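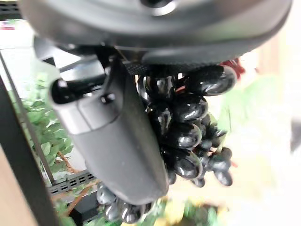

Chapter 6
Gathering Examples

A learning system can only work from what it has been shown. Before any training starts, someone has to sit down and collect the examples, and this usually takes longer than the training does. This chapter covers how to plan that work, how to carry it out, and how to store the results so that another person can use them.

We will call one recorded attempt at a task an episode. An episode starts when the arm leaves its rest position and ends when the operator presses stop. It holds the pictures from the wrist camera, the joint positions, and the state of the gripper. The view that opens this chapter comes from a wrist camera, with a bunch of dark grapes against the gripper finger. Notice how much of the picture the housing and the finger take up. The system learns from those parts too, so a camera that gets bumped between episodes changes every picture that follows.

Grapes are a useful first object. A bunch has no single shape, and two grips a short distance apart can look very different from the wrist. Shiny surfaces add bright spots that move as the arm moves. Leaves in the background may share a color with nothing you care about and still affect the result.

The running example in this chapter is the Brivska set, which has 279 episodes recorded by 4 operators over 14 sessions. Of these, 6 were later removed for missing joint data. We will return to those in Section 6.3, when we discuss what to check before an operator goes home.

6.1 Deciding What to Record

Write the task down in one sentence before you turn on the arm. "Pick up the grapes" is too loose. "Lift the bunch clear of the leaves and hold it still for a moment" tells the operator when to stop, and it tells the person who sorts the episodes which ones to keep. If two operators read the sentence and do different things, rewrite it and begin the session again.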